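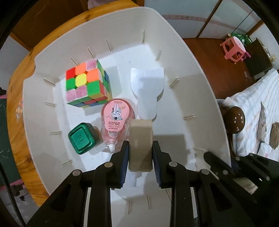
Off-white bin on the wooden table, with a few things in the bottom.

About Kileo

Kileo sorts out crowded homes. We go through closets, garages, spare bedrooms and the kitchen drawer with the takeout menus in it, and we help the people who live there decide what stays. The company was started by Angelica Padilla and Vasco Paiva, who had both worked for larger organizing firms and had both grown tired of the sales talk.

You have probably read that a tidy house will make you calmer, richer, thinner and a better parent. We have read it too, usually on the website of someone selling baskets. We don't believe most of it. A clear hallway means you can get down the hallway. Some customers tell us they sleep better after we've been, and we're glad to hear it, but they had also just taken a week off work to deal with the attic, and a week off work is known to help with sleep.

How we came to doubt methods

When we opened, we had a method. It was called Skirura, we had paid for the training, and there was a laminated card. Every object in the house was supposed to pass through the same five questions in the same order. It worked well on a linen closet. Then we tried it in a house that had 1303 paperback books in it, and before lunch the owner asked, fairly politely, whether she really had to tell us how each one made her feel. She did not. She kept the mysteries and sold the rest, and we stopped renewing the Skirura license that January.

Since then we have looked at plenty of other systems. Most are the same advice with a new name: put like things together, get rid of what you don't use, stop buying more. The last part tends to be printed very small.

What we do now

One of us visits and walks through the rooms with you. We ask what is bothering you, what you have tried and who else lives there. Then we write down what we think the job is, how long it should take and what it will cost. If we think you could do it yourself in a weekend, we say so, and a fair number of those people hire us anyway. (We have theories about this.)

On the day, two of us come. We empty one area at a time and we finish it before opening the next. We don't throw anything out without asking, including things that look very much like trash. Vasco once put aside a bent coat hanger that turned out to be the only tool that opened the basement window.

We do not sell containers. If you need a bin we'll tell you the size, and you can buy it wherever you like. More often you already own too many. It is common for us to leave a house with a stack of empty ones by the door, some with the price stickers still on.

Things we are often asked

Will it stay this way? Maybe. Companies in our line like to promise lasting change, and we have never seen good numbers to back that up. We call every customer after three months. Some places look the way we left them, some have slid back, and one garage was worse than when we started, though there was a new boat involved.

Do you use an app? We tried Fumen, which lets you photograph and label everything you own. After 13 jobs we dropped it. Customers spent more time labeling than sorting, and we couldn't see who was ever going to look up a colander. If you already use it and like it, carry on.

What about donations? We drive them over ourselves and bring you the receipt. Please be realistic – thrift stores do not want a box of single gloves, and passing it to them only makes it their trash.

Are you certified? No. There are certificates, and we have looked at what you have to do to get one. Ask us for past customers you can call instead, including one who wasn't thrilled.

Where to find us

The office is upstairs in the Kapoor Building, second door after the dentist. It is messier than you might expect. Angelica answers the phone in the mornings and Vasco does most of the first visits. We take on two large jobs a month and fit the smaller ones in between, so there may be a wait.

Page last updated 2022-12-05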